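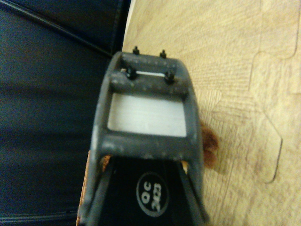
Most of what follows comes from sixteen years of renting, during which I have handed back a good many sets of keys and not always got the whole deposit with them. The last one was 2000 pounds, a lot of money to leave in the hands of somebody with a clipboard and strong views on limescale. I got it all back. The one before that I did not, and I can still tell you the price of a replacement grill pan.

These are tips for the last fortnight in a rented place. They will also do if you own the thing and are trying to sell it, though then you get to choose which cupboard not to open.

## Find the inventory first

The inventory is the document you signed on the day you moved in, when you'd have signed anything to be allowed to sit down. Dig it out. Ask the agent for a copy if yours has gone wherever they go. Padley Lettings sent mine the same afternoon, with photographs, and it saved me two days of scrubbing a bath that had been marked "enamel worn, staining to plughole" before I ever set foot in it.

Go round with it one room at a time and write on it. Anything that says "fair" or "marked" you can leave alone with a clear conscience. Anything that says "new" or "as new" needs your attention. "Good" can mean whatever the person with the clipboard had for lunch.

## The oven

Do it first. Everybody does it last, at eleven at night, with the window open and the wrong sort of gloves.

- Take the racks out and put them in the bath on an old towel. Hot water, a scoop of biological washing powder, leave overnight. The towel is there so that you don't end up explaining scratches in the bath as well.
- Paste of bicarbonate of soda and water on the inside, keeping off the heating elements. Leave that overnight too.
- In the morning wipe it out, then wipe it out again, then once more when you see what it looks like in daylight.
- The glass door often comes apart. Look up the model before you try. My neighbour Terence Inskip took his apart by instinct and moved out with one screw in his pocket and an oven door that closed with a sigh.

Vinegar on top of the bicarb fizzes very nicely and does very little. Use one, rinse, then use the other if you must.

## Marks on walls

Try the gentlest thing first, in a corner behind where the sofa was. A barely damp cloth with a drop of washing-up liquid sees off most finger marks. Those white melamine sponges work too, and will also take the sheen off the paint if you lean on them, leaving you with a very clean, very obvious patch. I have made several of these.

Blu Tack grease: warm the mark with a hairdryer, dab with kitchen roll, repeat until bored.

Small nail holes take ready-mixed filler. Push it in with a fingertip, leave it slightly proud, sand it flat when it's hard. Don't touch up with paint unless you know exactly what's on the wall. "White" is not a colour, it is a family of colours who don't get on. If the landlord has left a tin under the sink, test it first, as it may well belong to some other wall in some other decade.

## Limescale

White vinegar, kitchen roll, patience. Wrap the soaked kitchen roll round the base of the tap, leave it an hour, and go at the rest with an old toothbrush. For the shower head, fill a food bag with vinegar, tie it on with an elastic band and go and have your tea. Keep vinegar off marble and other natural stone, which it eats. Keep it well away from bleach too, and that one is serious.

The kettle, if it's theirs, gets the same treatment with citric acid. Boil it out twice afterwards. 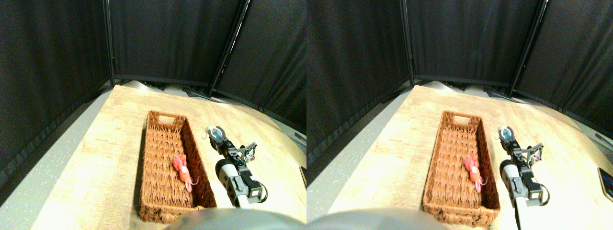 ## The small stuff you'll otherwise lose

Three days before you go, pick one container and put into it everything that must not be packed: all the keys, including the window keys and the little meter cupboard key that looks like it came out of a cracker, the boiler manual, remote controls, the spare bulbs, a screwdriver, the inventory, a pen. Put it on the kitchen worktop and be unreasonable about it. Anyone who takes the scissors out of it has to answer for them.

I used a shoebox one year and a helpful friend taped it shut and wrote SHOES on it. It was found in July. Use something without a lid.

Label the keys as you collect them. Masking tape folded over into a flag will do. You'll be handing them to somebody who has forty other bunches, and a key nobody can identify has a way of turning into a key you never returned.

## Carpets

Check the tenancy agreement before you hire a machine. Mine asked for the carpets back in the condition I found them, allowing for wear. It didn't say anything about a professional clean, whatever the reminder email liked to hint. If you paid for one anyway, keep the receipt.

Dents from furniture legs: put an ice cube in each one, let it melt, blot it, then tease the pile up with a fork. It's one of the few tips from my mother's magazines that has ever worked for me, and I've tried the one with the potato.

For candle wax, scrape off what you can, then brown paper and a cool iron. Move the paper along as it fills up. If the carpet is synthetic keep the iron low and keep it moving, or you'll have a second mark, iron-shaped, and a much harder conversation.

## Places they look and you don't

1. Top of the fridge.
2. Top of the door frames. (Really. One finger, held up to the light.)
3. The rubber seal on the washing machine, and the drawer, and the cavity the drawer lives in.
4. The extractor fan filter.
5. Inside the bathroom bin.
6. Skirting boards behind radiators. A sock over a long ruler gets down there.
7. The shed, if you've got one. You cleared it in your head months ago.

## Photographs

Take too many. Every room from every corner, then the insides of cupboards, the oven, the fridge with the door open, the meter readings with the numbers readable. Do it in daylight after the cleaning and before you post the keys, and email the lot to yourself that day so there's a date on it.

Bhavana D'Souza, who had the flat under mine, went one better and walked round filming while reading the inventory out loud in the voice of somebody giving evidence. The agent had wanted to charge her for a cracked tile. She sent them the bit with the tile in. They dropped it by return.

## If they still take money off

Ask for the deductions in writing, one by one, with what each is for. Be polite and dull. You're allowed to point out that a mattress isn't worth its new price after years of being slept on. If you can't agree, the deposit scheme holding the money will usually offer a free dispute service, and it'll want evidence from both sides. That's where your annotated inventory and your enormous pile of photos of skirting board come in.

Leave the loo roll, by the way. One roll, on the holder. Whoever's next will be grateful, and it's very hard to deduct for.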